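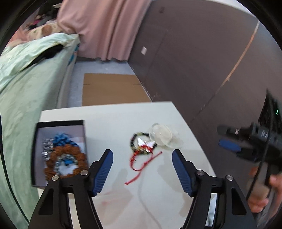 Cook-chill

Cook-chill is a method of catering in which food is cooked fully, cooled quickly under controlled conditions, stored just above freezing, and reheated close to the time of service. It is used in hospitals, schools, airlines, prisons, workplace cafeterias and hotel banqueting. The term covers both the process and the type of kitchen built around it. It is distinct from cook-freeze, in which the food is frozen after cooking, and from cook-serve, the traditional arrangement in which food goes from the stove to the customer without a storage stage.

Overview

The main purpose of cook-chill is to separate production from service. In a conventional kitchen the busiest hours are fixed by mealtimes, and staff and equipment must be sized for those peaks. In a cook-chill kitchen the cooks can work a regular daytime shift and prepare meals for the following days. The same kitchen can supply several dining rooms, which then need only refrigerators, reheating ovens and a serving counter.

A kitchen that supplies other sites is called a central production unit, or CPU. The sites that receive the food are called satellite kitchens, finishing kitchens or regeneration kitchens. Some operators keep the whole process in one building and use cook-chill only for part of the menu, such as soups, sauces and braised dishes.

Process

Raw ingredients are received, stored and prepared in the same way as for any other large kitchen. Dishes are usually cooked in batches in kettles, tilting pans or combination ovens. The core temperature of the food is checked with a probe at the end of cooking and written down or logged automatically.

After cooking, food is portioned into shallow pans or trays. Shallow containers cool faster than deep ones, and most guides recommend a depth of no more than 2 inches. The pans are loaded onto racks and wheeled into a blast chiller, a cabinet in which fans move very cold air across the surface of the food. Liquids such as soup and gravy may instead be pumped hot into plastic bags, sealed, and cooled in a tumble chiller filled with circulating cold water.

Cooling is the most closely watched step. Bacteria that survive cooking as spores can grow quickly as food passes through warm temperatures, and the longer it stays in that range, the greater the risk. In the United States, food codes commonly call for cooked food to be brought from 135 °F to 70 °F within two hours, and down to 41 °F within a further four. Many cook-chill kitchens set tighter limits of their own.

Chilled food is labeled with the name of the dish, the date of production and the use-by date, and moved to a cold room reserved for finished product. Shelf life depends on the method. Food held in covered pans is generally kept for a few days, counting the day of cooking and the day of eating. Food sealed hot in bags can last considerably longer when the temperature is kept low and steady, though it may come under extra rules for reduced oxygen packaging.

Reheating is known in the trade as regeneration. It may be done in bulk in an oven, or on individual plates in a heated cart. Food that has been reheated and not served is thrown away.

Equipment

Blast chillers range from undercounter cabinets that hold a few pans to roll-in rooms that take several full racks. Capacity is rated by the weight of food that can be cooled in one cycle. The chiller is normally placed between the cooking area and the finished goods store, so that cooked food does not pass back through raw preparation areas.

Regeneration carts are common in hospitals. Each cart has a hot side and a cold side divided by an insulated wall, and a single tray bridges the two. Trays are assembled cold in the central kitchen, and the hot side is switched on by a timer once the cart is docked on the ward. Early models heated unevenly, and plates near the door were often cooler than those at the back.

Example: the Cundton kitchen

The Cundton central kitchen is a mid-sized example. It was planned by the kitchen designer Isla Pollock and built inside a former dairy depot, where the insulated walls and floor drains were kept. It supplies 92 sites, mostly elementary schools and senior centers, from a single production floor. The refrigeration was installed by Moncrieff, and the racks and serving carts came from Dutex.

Production there runs on one shift. Cooking starts at 6 a.m., and the last racks leave the chillers by early afternoon. Trucks are loaded the next morning. The first production manager, Amândio Paiva, dropped fried items from the menu in the opening year after complaints that they were soft on arrival, and replaced them with baked versions finished at the satellite sites. A second tumble chiller was added one March, when soup orders had outgrown the first.

Advantages and drawbacks

Operators usually adopt cook-chill to save on labor and floor space. Buying in bulk for a single kitchen can lower food costs, and portion sizes are easier to control. Recipes can be tested once and repeated across many sites.

The drawbacks include the cost of chillers and cold storage, the energy they use, and the dependence of many sites on one building. A breakdown or contamination problem at a central unit can affect every site it serves. Distribution adds trucks, drivers and temperature checks.

Not all dishes suit the method. Stews, curries, casseroles and pasta bakes hold up well. Grilled meats, fried foods, omelets and green vegetables tend to lose texture or color, and starch-thickened sauces may separate when reheated unless a modified starch is used. The food writer Senga Nisbet has argued that poor results in institutional dining have more to do with menus carried over unchanged from cook-serve kitchens than with chilling itself.

See also

Blast chilling
Central production unit
Cook-freeze
Hazard analysis and critical control points
Sous vide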